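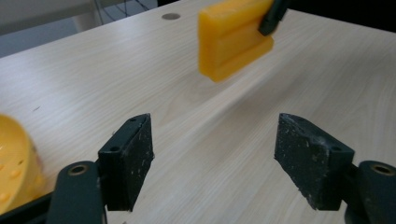

How often do the finger pads need changing?

Whenever they stop holding. I don't run them on a calendar. A pad that's scuffed and speckled can go on working for ages, and a clean-looking one can be slick as glass, so I go by the pull test in step 6 and leave it at that.

4. Looking after the Graneo hand pair

This section covers the two hand-held grippers at the Tawhiri bench: fingers, pads, linkage and cables. Set-up of the bench frame is in section 2 and the cameras are in section 5, so if your problem is a blurry picture, you're on the wrong page (sorry!). Set aside 30 minutes for the pair the first time you do it. You'll get faster.

You'll need the small hex driver, a soft brush, lint-free wipes, a fresh roll of black cloth tape and a tray for the screws. Please use the tray. I've spent far too much of my life on that carpet with a flashlight.

Caution: end the session on the laptop and unplug both grippers before you touch the fingers. The jaws will nip you, and a jaw moved with logging still on leaves junk in the file that somebody has to cut out later.

1. Open the jaws all the way and lay the gripper on its side.

2. Brush the dust off both pads, then wipe them with a barely damp wipe. No alcohol, please. It made our last batch of pads go hard and shiny, and I was the one who'd told everybody to use it.

3. Check the tape on the fingertips. We wrap the tip when we want a bit more bite on smooth plastic parts, and the wrap is always the first thing to go. Look for lifted corners, folds and loose ends on the inside of the finger.
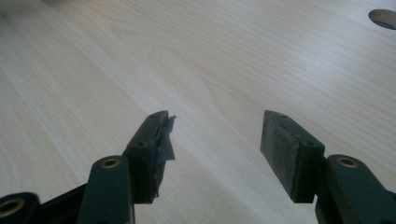
If the wrap has lifted anywhere on the gripping side, take the whole thing off. I used to press the loose bit back down and carry on, and then wonder why small blocks came out of the jaws crooked! Peel it slowly toward the base of the finger, rub off the leftover glue with your thumb, and put on a new strip 34 mm long. Start and finish it on the outside face so there's no edge where the parts go.

4. Snug up the finger screws. Go a little on one, a little on the other, and stop as soon as you feel them seat. The fingers are plastic and the threads will strip if you lean on them.

5. Work the trigger slowly from open to closed nine times. You're feeling for grit in the joints at the brass bushings. If it catches, brush around the brass and try again. Don't oil them. Oil picks up dust and you'll be back here by Tuesday.

6. Do the pull test. Close the jaws on one of the plastic test blocks, hold the trigger steady and tug the block straight out with your other hand. It should put up a fight. If it slides, change both pads, even if only one of them looks tired.

7. Plug back in, hold one gripper in each hand and run through the full reach of the table, corner to corner. Watch the cables as you go. They should follow your wrists without pulling the grip around.

Note: do the left and right grippers on the same day. When one has fresh pads and the other doesn't, your hands notice and start favoring the good one, and it shows up in the recordings.

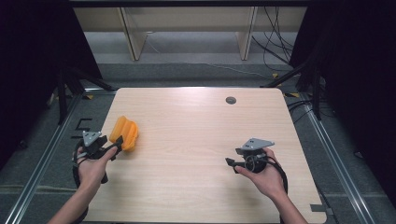
Binta Bako wrote in after the last version of this guide to say that step 7 was too short. Her cable felt fine for a quick lap of the table and then started tugging once she'd been working for a while, and she wanted to know if she could leave more slack at the wrist.

Sure, leave more! I'd go up a little at a time, and stop before the loop is long enough to drag across the parts. If it still tugs after that, check the plug end, where a half-seated connector can make the cable sit at a funny angle. Spare cables are in drawer 13, along with the pads and the short screws. The long screws in the same drawer belong to the Jonddale fixture and will go right through a finger, so put those back.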